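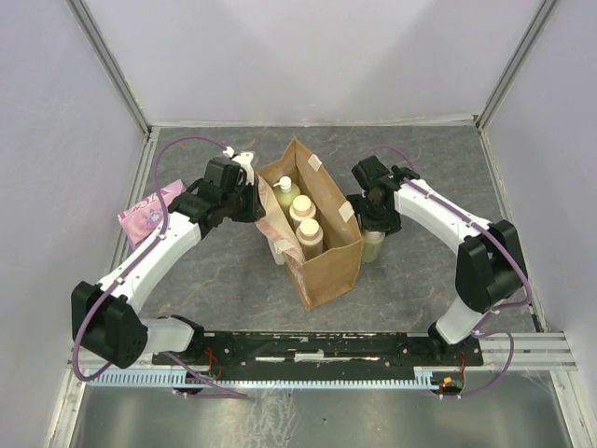

Pump bottle and two with round caps, in the paper bag

cinotik_43
I am repacking toiletries for my move to Gerlach. Three bottles in one row, the right side is still free. Should I fill it with a towel or with more bottles?

skumville
Towel, for sure. Paper does not like weight on one side – mine tore in the parking lot.

trevolik
I disagree. A towel hides a leak until everything is soaked. Put the pump one in a zip bag and leave some space.

skumville
If the pump is locked, there is no leak. I moved 15 bottles like this.

cinotik_43
I did not know that a pump can be locked. Which way do I turn it?

trevolik
Depends on the bottle. Mine goes down, then clockwise. I would still use the zip bag.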